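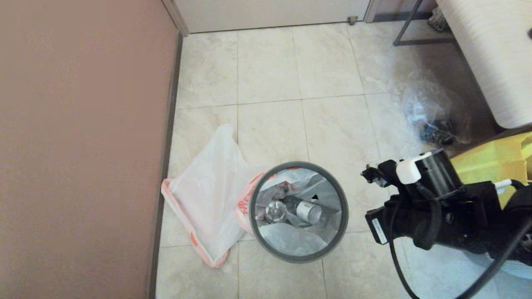 Menport Neighbors Board > House and Home > Cleaning and Tidying
Topic: What do you do about glass in the regular bin?

gisela_s
Posted 8/2/00
Hello all, I've been reading this board for ages and hardly ever post, so please be kind! We moved into the apartment on Ellis at the start of summer and I'm still trying to get the back room sorted out. It has the beige tile and that brownish mauve wall (I've grown fond of it, my sister has not), and the trash bin lives out on the floor there, the plain round gray kind with a white bag folded over the rim. My trouble is that everything ends up in it. Glass bottle with the label still on, bits of clear plastic, scraps, you name it. And then next to it there's always a big white plastic bag lying flat on the tile waiting for me to decide whether it's trash or something I'll want next week.

So two questions, I suppose. Do you all let a glass bottle go in the lined bin, or do you keep a separate spot for it? And what on earth do you do with the big bags? I have a terrible time throwing out a good bag with a nice colored edge on it. My mother ironed wrapping paper, so you can see where I get it.

Gisela

zlatko_p
Hi Gisela, and welcome to Ellis, I'm three buildings down from you. Glass never goes in my lined bin, period. I learned that one carrying a bag down the back stairs with a jar in it. The jar went through the bottom on the second landing and I was picking pickles out of the stairwell in my slippers. I keep a cardboard carton by the door for bottles and walk it over when it's full.

As for the big bags, fold them in thirds the long way and then roll them up and tuck the end in. They stand up in a drawer like little sausages and you can see what you have. Mine are all in the drawer under the phone.

Stojan K
I'm going to disagree with Zlatko a little, with respect, I know he feels strongly about his carton. One bottle in a lined bin isn't going to hurt a thing if you lay it down on something soft and don't pack the rest in on top of it. It's when you let the bag get full and then stomp it that you get in trouble. I've lived alone eleven years and I might have one bottle a week. I'm not giving up floor space to a carton for that.

The thing I WOULD change is keeping the bin out in the middle of the floor. Push it against the wall. You'll stop kicking it and you'll stop setting things down all around it. Things on the floor attract other things on the floor. I believe this like some people believe in vitamins.

gisela_s
Stojan, the vitamins made me laugh out loud. You're right about things attracting things. There's also a clear bag of dark odds and ends under the white cabinet that I keep meaning to go through, and something yellow over beyond it that I suspect is a cleaning cloth, and I couldn't tell you how long either one has been sitting there. The cabinet is up on thin metal legs, so it's the easiest thing in the world to slide something underneath and forget it. I thought the legs would make it simpler to mop!

mikkel_bj
Long time no post from me, we've had family here. On the cabinet with legs, we had the same problem and what fixed it was making a rule that nothing goes under there, not even for a minute, not even shoes. It took the kids most of August last year to believe me. You really can mop under one if there's nothing to move first, and it takes no time at all.

Before you do that, though, empty out that clear bag on a table. We had one just like it for years, and when I finally tipped it out there was the cord to the old radio, two cords to nothing, and the key to my bicycle lock, which I had cut off with a hacksaw the spring before. Put what you're keeping in a box with a lid and write on the lid. A clear bag feels like you've organized something because you can see in, but you never look.

Back to the bottles, I'm with Zlatko. It isn't just you who handles that bag. Somebody has to pick it up at the curb.

Stojan K
Mikkel, fair point about the curb. I'll think about it. I still say one bottle.

kresimir_t
Good evening everyone. My wife says I'm not allowed to start about the Orkix liners again, so I'll only say that I buy the box of 180 and I've never had one split, and that is all I'm going to say about them.

The liner matters more than the bin, is my feeling. With those round bins the bag will slide down inside unless you fold a good deep cuff over the rim. I do three inches at least. And let the air out from underneath before you put anything in! Run your hand around the inside so it sits on the bottom. Otherwise the first thing you drop pulls the whole cuff in after it and there you are fishing around for the edge. Some people put a big rubber band around the outside, which works fine but I don't care for the look.

I also keep a few spare bags flat in the bottom of the bin, under the one I'm using. When you lift the full one out the next is right there.

zlatko_p
Krešimir, I tried the spares in the bottom and the first time something leaked I had to throw out every one of them. Never again. I keep them on a nail.

kresimir_t
Then your bags are leaking, my friend, and we're back to the subject I'm not allowed to discuss.

gisela_s
You are all so helpful, I had no idea there was this much to know. I should have mentioned that there's a shopping bag with red lettering on it stuffed down one side of the bin too, so you can see I haven't been what you'd call decisive. Would you put plastic shopping bags in with the trash, or does somebody around here take them back?

mikkel_bj
Florkeo on the corner used to have a barrel for them by the carts. I haven't seen it since they moved the entrance, but ask at the counter, they're nice there. Otherwise I'd keep up to 20 and let the rest go without feeling bad about it. We had a closet that must have held 2,000 of the things when my father-in-law passed, all folded into neat little triangles. Lovely man, and we found a good many uses for them, but it was a closet! You could hang coats in there now.

Stojan K
I use the store bags as liners for the small bin in the bathroom, so mine never pile up. The big wide ones are a different story, they're no good as liners, too much bag and nowhere for it to go. I do put them down flat when I'm potting plants or polishing shoes. Then they're dirty and you can throw them away with a clear heart.

zlatko_p
Shoes, now that's a good idea. I've been using newspaper and getting ink on the soles.

gisela_s
Well, I've spent the evening on it. The big bag is going to be my shoe polishing mat (thank you Stojan), the bottles are getting a carton (thank you Zlatko and Mikkel, and sorry Stojan), and I did the deep cuff the way Krešimir said and it does sit much better. I haven't touched the clear bag yet. I got as far as putting it on the table and then the phone rang, and it was my sister, and she wanted to talk about the wall again. She thinks a cream. I said I'd live with it through the winter and see.

One more thing while I have you all. The baseboard along that wall is a dark gray and it shows every bit of dust, I can wipe it in the morning and by supper it's furry. Is there anything you put on it, or do I just have to keep after it?

kresimir_t
Dryer sheet. A used one, not new. Run it along the top edge once a week and the dust doesn't settle nearly so fast.

mikkel_bj
We use an old sock over the hand, a little damp. The dryer sheets leave a film on ours and then the film collects dust, so I'd try it on a short stretch behind the door first.

kresimir_t
No film on mine. But yes, try it behind the door.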